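Table Care Day at the Heltwood Workshop
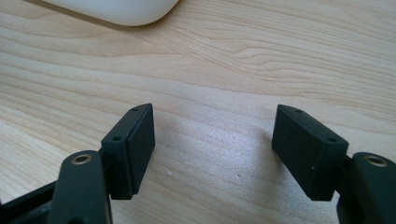
Pale wood with a wavy grain.

Many readers have asked us how to care for a light wooden tabletop. On Thursday, May 29, 2025 we will give a free afternoon about this in our Pernelden shop. You can bring a small board from your home and we will look at it together.

In April we have received almost 200 letters about rings from cups and dull places. For most of them our advice is the same. Wipe the table with a soft cloth which is only a little damp, and always follow the direction of the grain. Dry it at once. Please do not use strong kitchen cleaner.

If you wish to oil the wood, put 3 thin coats and wait one night between them. The oil must be tried first on a hidden corner. We will have small bottles of Lashari oil at the desk.

The door opens after lunch and tea will be served.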